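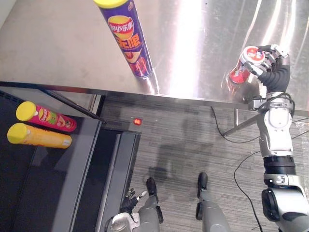 Durnstead Clinic Patient Portal Team
Community board > Visit notes and records > Read-only after 60 days

Topic: Visit notes released before the doctor has called

tallgrass_rn
Oct 12, 2019
The portal now releases outpatient visit notes as soon as the clinician signs them. Lab results still follow the old hold. I work in the Natley office and have taken several calls from patients who read a note before anyone spoke to them. Two questions for the board. Is the release immediate for all departments? And is there a setting on the patient side to delay the alert email?

portal_mod_3
Immediate for all departments except behavioral health, which stays on manual release. The alert email can be turned off under Preferences > Messages > Chart activity. Turning it off does not delay the note. It only stops the email.

kettlehole
Patient here, not staff. I turned the alert off and still got a text. Is that a separate setting?

portal_mod_3
Yes. Texts are under Preferences > Phone. The two settings are not linked.

kettlehole
Found it. It would help if the email page said so.

oldward7
I am a retired internist and now a patient at Durnstead, so I have read these notes from both ends. My view is that same-day release is a mistake. A working note is a place to think. If I write that I want to rule out lymphoma, I mean it is low on the list and I intend to exclude it. A patient reading that at home at night will not take it that way. The result will be softer notes, and the next doctor will be worse informed.

mbrandywine
Disagree. I have a long-term kidney condition and see four specialists. Before the change I paid for paper copies and waited up to 90 days for one of them. In that time a wrong dose was carried from one note into the next. I caught it when the copy came. With same-day release I would have caught it that evening.

oldward7
A wrong dose should be caught by the pharmacist or at med review. I do not think the patient should be the safety check.

mbrandywine
It should have been caught there. It was not. I would like access to the thing that had the error in it.

tallgrass_rn
Can I pull this back a little. In the calls I take, the complaint is seldom the diagnosis. It is wording. "Patient denies alcohol use" reads as an accusation to people outside medicine. So do "noncompliant," "poor historian" and "SOB." The last one is shortness of breath, and I have explained it more than once this month.

kettlehole
Mine said "patient complains of." I was asked what was wrong and I answered.

oldward7
That is standard phrasing and has been for a very long time. Still, I accept that it was standard when only colleagues read it.

yardarm_PA
I use the Pakance template set in the Yeom building. It swaps "denies" for "reports no" and spells out common abbreviations when the note is signed. Limits: it does not touch free text copied from an older note, and it cuts the patient summary at 3000 characters without a warning. Check the end of the summary before signing.

tallgrass_rn
Is that set open to nursing, or providers only?

yardarm_PA
Providers only for now. Nursing is listed for November. I would not plan around the date.

oldward7
An automatic rewrite after the physician has finished writing is a separate problem. Who is responsible for the text?

yardarm_PA
The signer. The changed words are highlighted on the sign screen and you can reject each one. Most people accept all. I reject the abbreviation change for lab panels, where the long form is harder to read.

mbrandywine
Back to errors. If I find one, do I message the doctor or use the amendment form?

portal_mod_3
Use the form for anything factual: dose, date, allergy, side of the body, family history. It is under Records > Request a change. A portal message goes to the care team inbox and is not filed with the chart. If the request is declined, you can add a statement of disagreement, limited to 2 pages, and that is filed.

oldward7
Does the original wording remain visible after an amendment?

portal_mod_3
Yes, to staff and to the patient. Nothing is overwritten.

oldward7
Good. My objection to the timing stands. I would hold notes until the next business day.

mbrandywine
And I would not. I have sent in the form for the old dose entry and will post when I get an answer.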